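Open day at the Dover workshop

Members and guests came to Dover on 12/11/20 to see how the Liritz team teaches robots to handle household jobs. Colleen Cormier opened with a short talk on the project, which has 3,000 recorded tasks so far — 310 of them added in November.
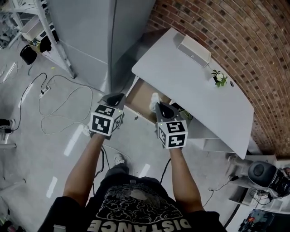
Working at the desk drawer with a pair of hand-held grippers.

Visitors then had a turn with the grippers themselves. Farah Goh answered questions on marker tracking and battery life. Slides are available from Juwita Sitompul at the front office.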